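Automação e Trabalho Industrial
Notas de apoio à Unidade 5: a demonstração como tarefa
Docente: Margareta Rusu

5.1 Delimitação

Na programação clássica de células robotizadas, o conhecimento do operador entra no sistema por via indireta: um técnico observa a operação, decompõe-na e escreve as trajetórias. Na aprendizagem por demonstração, o operador executa a operação com uma ferramenta instrumentada e o registo do movimento serve de dado de treino. A unidade trata das consequências desta mudança para a organização do trabalho. Os algoritmos são matéria da Unidade 7.

5.2 Caso de estudo: Moltia

A Moltia prepara utensílios de cozinha para expedição. Na unidade de Grolwood, a colocação de peças em suportes de exposição era manual e repartida por dois turnos. O projeto Hafstein transferiu parte dessas horas para postos de demonstração. O operador segura uma garra em cada mão e executa a tarefa sobre uma mesa quadriculada. Cada execução completa designa-se episódio.

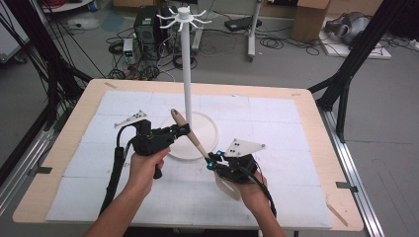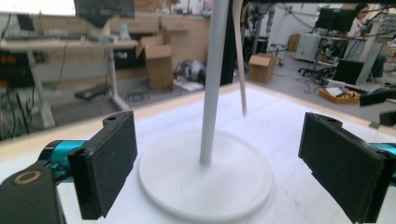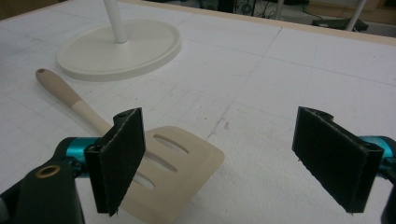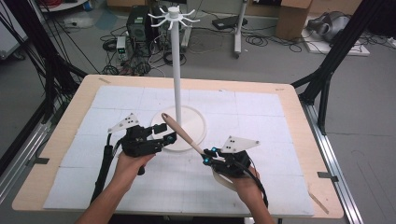
Fonte: projeto Hafstein / Moltia. Reprodução autorizada para fins letivos.

O suporte tem base redonda, haste vertical e ganchos no topo. Na primeira e na quarta imagens, a garra direita prende um objeto alongado de tom claro. A espátula de ranhuras observa-se em grande parte, incluindo a parte junto ao dedo da garra, na terceira, onde é visível o furo de suspensão próximo da extremidade do cabo. As placas triangulares com pontos pretos montadas nas garras são marcadores de referência, usados na estimação da pose.

5.3 Dimensão da recolha

Episódios previstos por variante da tarefa: 1000
Episódios registados na primeira campanha: 3156
Episódios aceites após revisão: 1568
Operadores com formação no posto: 47

A taxa de aceitação foi, portanto, de 49,7 %. Os motivos de rejeição mais frequentes foram a perda de seguimento dos marcadores, a pausa a meio do movimento e a execução fora da sequência definida. O primeiro é de natureza técnica. Os outros dois dependem do modo de executar e foram imputados ao operador no relatório interno, classificação contestada pela comissão de trabalhadores.

5.4 Alterações no conteúdo do trabalho

a) Ritmo. A linha anterior media peças por hora. O posto de demonstração mede episódios aceites, e um movimento rápido mas irregular pode ser rejeitado. Operadores experientes tiveram de abandonar atalhos gestuais adquiridos ao longo dos anos.

b) Carga física. Desaparece a movimentação de caixas. Surge a sustentação prolongada das garras, com carga estática no punho e no antebraço. A avaliação ergonómica de Ching-wen Ko recomendou alternância de tarefas dentro do turno e apoio para os cabos.

c) Qualificação. O saber tácito passa a ter valor como dado. A grelha salarial em vigor não previa a função, e os operadores mantiveram a categoria de embalador durante toda a campanha.

d) Supervisão. O registo contínuo do movimento permite comparar operadores com um detalhe impossível na linha manual. O acordo assinado em dezembro limita o uso desses registos ao treino do sistema e exclui a avaliação individual.

5.5 Comparação com o caso Brurov

Na Brurov, a recolha foi entregue a uma empresa externa e os operadores da linha não participaram. A campanha foi mais curta, mas as sequências gravadas divergiam da prática da linha em vários pontos, em especial na orientação da peça antes da suspensão. Foi necessária uma segunda recolha com pessoal interno. Para a discussão, interessa distinguir o custo da recolha do custo da correção, que no relatório da Brurov aparecem na mesma rubrica.

5.6 Trabalho para a próxima sessão

Redigir uma descrição de funções para o posto de demonstração, no máximo de duas páginas, com indicação de tarefas, riscos, critérios de avaliação e enquadramento salarial. Justificar o tratamento dado aos episódios rejeitados. Os grupos que optarem pelo caso Brurov devem indicar a quem atribuem a propriedade dos registos.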